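Garra manual Grikik: preços, composição dos conjuntos e planeamento da compra

Início > Equipamento > Recolha de demonstrações > Grikik

Referência: GK-M
Fornecedor: Petetix
Disponibilidade: por encomenda
Preço base: 536 € (sem IVA)
Par de dedos suplente: 16 € (sem IVA)

A Grikik é uma garra de dois dedos operada à mão, com câmara montada no corpo. Serve para gravar demonstrações de manipulação em bancada sem ocupar um braço robótico. O operador segura a garra, executa a tarefa e a câmara regista o que se passa entre os dedos. Os dedos são iguais aos da versão motorizada, vendida à parte, e os ficheiros gravados com uma podem ser usados para treinar a outra sem reajustar a geometria.

O que vem na caixa

Corpo da garra com punho e gatilho
Um par de dedos montado
Suporte de câmara e câmara
Cabo de dados de dois metros
Chave sextavada para os parafusos dos dedos
Folha de calibração impressa
Mala rígida com espuma

O que não vem na caixa

Computador de gravação. Qualquer portátil com porta USB 3 e disco SSD chega. O disco enche mais depressa do que se espera, ver a secção de armazenamento.
Bancada. Qualquer mesa estável serve. Os tampos muito brilhantes dão reflexos na imagem e obrigam a mudar a iluminação.
Objetos de treino. Vendemos um conjunto de blocos e caixas pequenas, mas a maioria dos clientes usa os objetos da sua própria linha.
Versão motorizada da garra e flange para braço.

Como calcular quantas unidades pedir

Uma garra por operador em simultâneo, mais uma de reserva a partir de três operadores. A reserva costuma ser a primeira linha a sair do orçamento e a primeira a fazer falta. Quando uma unidade vem à oficina, o prazo normal é de duas semanas e não emprestamos equipamento durante a reparação.

O centro de ensaios da MacLeish, onde Kenna Forsyth gere as compras, começou com duas garras e três operadores em rotação. Ao fim do primeiro trimestre pediu mais duas. A conta saiu mais cara do que uma encomenda única de quatro unidades, por causa do transporte e da segunda sessão de calibração. Se o projeto já tem financiamento para crescer, compensa pedir tudo junto e faturar em duas datas. Aceitamos essa modalidade para entidades públicas e universidades.

Conjuntos

Conjunto Individual
Uma garra, um par de dedos suplente, uma hora de formação por videochamada.

Conjunto Bancada
Duas garras, quatro pares de dedos suplentes, conjunto de blocos, meio dia de formação.

Conjunto Laboratório
Quatro garras, oito pares de dedos suplentes, dois conjuntos de blocos, um dia de formação nas instalações do cliente e calibração anual incluída no primeiro ano. Preço sob consulta.

Os conjuntos não se misturam. Para uma composição diferente, pedir proposta com as referências soltas.

Custos que convém prever

Calibração. A câmara deve ser verificada uma vez por ano ou depois de uma queda. O serviço em oficina custa 311 € por unidade, com transporte de regresso. A verificação simples, com a folha impressa, pode ser feita pelo cliente e demora poucos minutos. Se o resultado sair fora da tolerância indicada na folha, a unidade tem de vir à oficina.

Dedos. São peças de desgaste. A duração depende muito do que se agarra: com cartão e plástico liso aguentam bem, com metal de aresta viva bastante menos. Recomendamos um par suplente por cada 400 horas de gravação, e o dobro em trabalho com peças metálicas.

Parafusos. Os dos dedos são de medida corrente. Reapertar à mão, sem aparafusadora. A garantia não cobre roscas moídas.

Armazenamento. O vídeo fica em bruto na pasta de sessão até ser convertido. Quem grava todos os dias deve orçamentar um disco de rede desde o início, e não confiar no disco do portátil.

Tempo de operador. É quase sempre a parcela maior e a que menos aparece nos pedidos de cotação que recebemos. Gravar cansa o pulso. Sayaka Chiba, da nossa equipa de formação, recomenda blocos de quarenta minutos com pausa, e convém fazer o horário com base nisso.

Garantia e reparação

Dois anos para o corpo, o gatilho e a câmara. Os dedos ficam excluídos, salvo defeito de fabrico detetado à receção. As marcas superficiais no revestimento dos dedos não afetam a abertura nem o alinhamento e não justificam troca. Justificam troca uma fissura, uma folga que não desaparece com reaperto ou uma face interior empenada.

Antes de enviar uma unidade para reparação, pedir número de processo à oficina (Teodor Isaksson). As unidades que chegam sem número ficam em espera.

Prazos

Uma a duas garras: três semanas.
Três ou mais: seis semanas.
Encomendas feitas em dezembro contam a partir da reabertura, em janeiro.
Dedos suplentes: normalmente em stock, saída em dois dias úteis.

Perguntas frequentes

Posso comprar só a garra, sem câmara?
Não. O suporte e a câmara são calibrados em conjunto.

Funciona com a mão esquerda?
Sim. O punho é simétrico e o cabo pode sair por qualquer um dos lados.

Os dedos da geração anterior servem?
Servem no corpo, mas a distância entre furos é diferente e as gravações deixam de ser comparáveis com as novas. Num projeto já em curso, manter a mesma geração até ao fim.

Há desconto para ensino?
Há, a partir de duas unidades. Enviar o pedido com o carimbo ou a assinatura eletrónica do departamento.

É possível experimentar antes de comprar?
Temos uma bancada de demonstração em Zinotside, com marcação prévia. As visitas são de manhã, entre as 9h30 e as 12h30. Cada visitante pode trazer os seus próprios objetos, desde que caibam na mão.

Dedos e zona de trabalho

Dedos verde-escuros, quase pretos, de acabamento mate, com face interior plana, ponta a direito e bisel na aresta superior. Os furos dos parafusos ficam acessíveis por fora. Com a garra aberta, o tampo fica bem à vista entre os dois dedos. Ao fim de algum uso aparecem riscos claros nas arestas e pode acumular-se cotão junto às pontas, que sai com um pano seco. 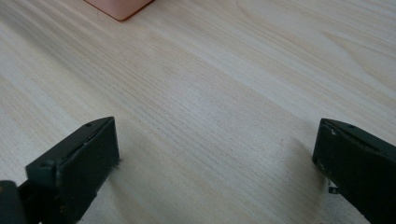
Pedir proposta

Indicar o número de operadores, o tipo de objetos, a data prevista de arranque e a morada de entrega. As propostas são preparadas por Skye Rennie e têm validade de trinta dias. Para dúvidas técnicas sobre formatos de gravação, dirigir a mensagem a Hòa Tăng.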